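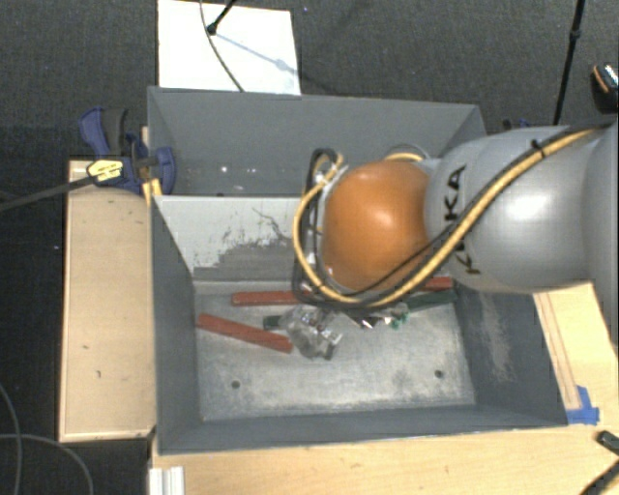
When Lindalva Rangel moved from Todimton to the coast, she was 19 and believed that orange was a color for traffic cones. Today her small paint shop, Dondora, sells more orange than white. I visited her in July, when the light in her street is hard and every pale wall looks tired. She explained to me that orange needs a quiet neighbor. A glossy orange dome next to smooth gray looks warm and clean, and the same orange beside red becomes only noise. Her customers learn this slowly.

The shop keeps 2,000 color cards in flat drawers, many of them mixed by hand. Her favorite is called Kudari, a burnt tone she made for a bakery in Holanda, the old quarter behind the market. The baker wanted yellow. They discussed it for two weeks, and he painted the door three times.

For a first room, Lindalva advises to paint one wall and to live with it for 20 days. In the morning it will seem too strong, and in the evening too brown. She asks people to wait before they buy the second can.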